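The number everyone at Clirkier repeats is 957. That is how many tries out of 990 ended with the trash in the basket, after training on demonstrations people made at home with hand-held grippers.

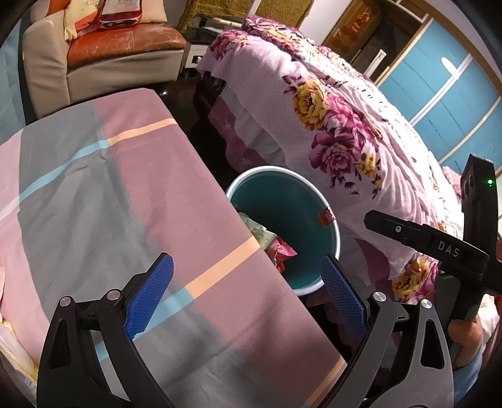 Torunn Hägglund, who ran the trials, calls it "a home result." I'm less sure. All 990 tries took place in 15 bedrooms, and the same 15 supplied the 2000 demonstrations. Ilham El Khatib, a reviewer on the paper, asked for a room the robot had never been trained on. She is still waiting. Hägglund says Sudville comes next, in February.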